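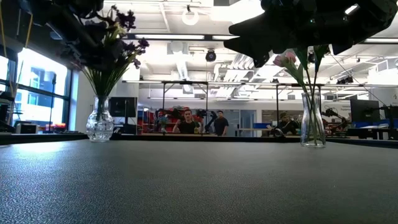 Figure 1. Vase A (left, patterned body, narrow neck) and Vase B (right, tall and smooth) on the test table.

Stem Capacity and Tipping in Two Glass Vases
Project report, Introductory Product Testing
Author: Ľubomír Havlíček

1. Purpose

The project compared two clear glass vases used for artificial flowers in the Itthorpe building. The request came from the front desk, where arrangements had tipped over several times during November. The questions were how much water ballast each vase needs to stay upright with a full bouquet, and which vase shape is easier to fill one stem at a time.

2. Materials

Vase A is short and round, with a faceted pattern on the body and a narrow neck. Vase B is tall and slender. Both are clear glass. Measured to the rim, Vase A holds 500 ml and Vase B holds 660 ml.

The flowers were small dark purple blossoms on thin green stems, a larger purple type with long blade-like leaves, and a pale pink tulip with a closed bud. The table has a dark gray, finely textured top, and the vases did not slide on it in any trial.

3. Method

Each vase was tested empty, half full and full. At each level, stems were added one by one until the bouquet was complete. A spring scale was then hooked at the rim and pulled sideways until the base lifted on one side. The reading was recorded and the pull was repeated five times. Between runs the flowers were taken out and laid flat on the table with the stems pointing the same way – this kept the leaves from catching on each other.

The two vases were kept well apart. In an early setup they stood close together and the leaves of one bouquet touched the other, which changed the scale readings. Those readings were thrown out.
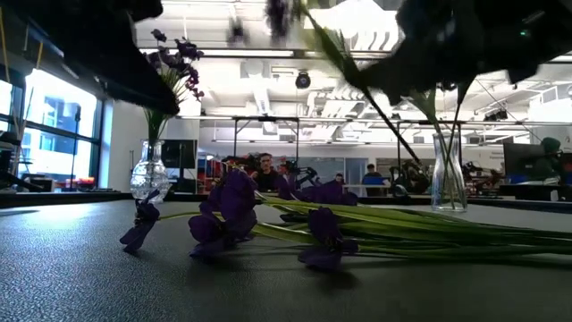

Figure 2. Loose purple flowers at the front of the table, with both vases farther back.

4. Results

4.1 Tipping. Empty, Vase B tipped at a lower pull than Vase A in all five repeats. At half full the gap was smaller. At full, Vase B needed the higher pull. Vase A changed less between levels because its wide body keeps the weight low even with little water.

4.2 Filling. The narrow neck of Vase A held the first stems close together and let the tops fan out. After that, each new stem had to be worked past the ones already in place. Vase B accepted stems easily, but they crossed inside the glass and leaned on the rim. A single tulip always came to rest against one side – its direction could not be set without other stems to support it.

4.3 Leaves. The blade-like leaves caused most of the delay in both vases. Folding the lowest leaf up along the stem before insertion solved this for Vase B and helped only slightly for Vase A.

5. Sources of Error

The hook position varied by a few millimeters between pulls. Stems were bent slightly by repeated use, and the later runs on Tuesday used flowers that no longer stood as straight as in the first runs. Water was not replaced between repeats at the same level.

6. Recommendations

Use Vase A for the small purple flowers, half full. Use Vase B for long stems and tulips, filled to two finger widths below the rim. Vase B should not be put out empty. A test with glass beads in place of water is still open and has been added to the list for the next group.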